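February
Menderness Working Papers in Air Transport, Zandier Group

4.2 Collection of navigation charges

Charges for en-route services are invoiced monthly, in arrears, from flight plan records. The sample covers 172 operator accounts held by the Zulleck service provider. Of these, 13 were more than two billing periods overdue when the ledger was closed. An account was treated as delinquent only if the operator had not filed a dispute over the flights listed, as disputed invoices follow a separate procedure and would inflate the measured arrears.

Invoice age was a better predictor of final payment than invoice size. Small operators with few monthly movements tended to pay late but in full. Larger carriers paid most invoices on time and withheld a few, usually those covering overflights where the recorded route differed from the route flown.

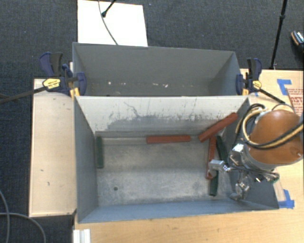 Figure 4. Red and green blocks in a gray bin, robot gripper above.

The provider changed its terms partway through the sample period. Under the earlier terms, interest began 20 days after the invoice date. Under the later terms, operators could place a deposit against expected charges and receive a reduced rate. Uptake was concentrated among charter operators. We estimate the effect of the change by comparing accounts on either side of the deposit threshold, following the method used in the Oshima study of terminal charges.

The estimates exclude military and state flights, which are exempt, and accounts with no movements in the period. Over 2,000 invoices remained after these exclusions. Standard errors are clustered by operator. Results for the restricted sample, in which leased aircraft are assigned to the lessee, are reported in Section 4.3.

Contact: Zandier Group, Menderness | Copyright Zandier Group | Back to top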